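Trorkness 319 Open-Chassis Server Board Set
For bench service, spare parts stock and technician training
Supplied by Skovgate Parts

Overview

The Trorkness 319 set is a used server motherboard with a matching sheet-metal chassis, sold as one item. It is intended for shops that need a board they can reach from above during service work, and for classrooms where memory and processor handling is practiced repeatedly. The set ships without a top cover.

Condition grades

Grade A: board tested to BIOS screen, all slot latches present, no repairs.
Grade B: board tested to BIOS screen, minor repairs permitted, including jumper wires fitted at the factory or by a previous owner.
Grade C: board not tested. Sold for handling practice only.

Grade C boards may have damaged traces or socket contacts and must not be powered. The grade is printed on the packing slip and on a label inside the carton.

Processor socket

The socket uses a metal retention frame with a hinged load plate and a clamping lever. To remove a processor, release the lever, raise the load plate and lift the part straight up by its edges. Do not slide it. The contacts underneath bend easily and are not covered by the parts warranty. Old thermal compound should be cleaned off the heat spreader before the load plate is opened, so that residue does not fall into the socket. 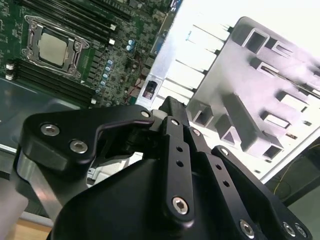
Memory slots are arranged in two banks, one on each side of the socket. Modules are held by latches at the slot ends. Press the latch outward until it stops, align the notch in the module with the key in the slot, and push down evenly until the latch closes. A module that needs heavy force is either reversed or the wrong type. No memory is included with the set.

The components next to the memory banks and socket are surface mounted and stand close together. Keep screwdrivers and module edges clear of this area. A slipped blade is the most common cause of returned boards.

Chassis

The chassis is formed sheet metal with stamped ribs and punched openings. Edges are deburred at the factory, but cut-resistant gloves are recommended when the chassis is moved. Unused openings may be left open on the bench. If the set is put back into a rack, fit blanking plates.

Bench requirements

Flat, stable surface
Grounded mat and wrist strap
Non-magnetized screwdriver
Lint-free wipes and isopropyl alcohol

Ordering

Part no. 2268-A: board and chassis, Grade A
Part no. 2268-B: board and chassis, Grade B
Part no. 2268-C: board and chassis, Grade C
Part no. 2268-K: spare latch kit, 36 pieces

Power supply, heat sink and fans are sold separately. The Jandis supply listed for the older Kimaro chassis does not fit this set; the mounting holes are in a different position.

Warranty and returns

Grades A and B carry a 36-day parts warranty from delivery. Grade C is sold as is. Returned boards must be packed in an antistatic bag with a cap over the socket if no processor is fitted.

Technical questions: Anil Kulkarni, bench service
Quantity orders: Akinyi Mollel, parts sales

Page revised May 10, 2021. Part number 2268-K added.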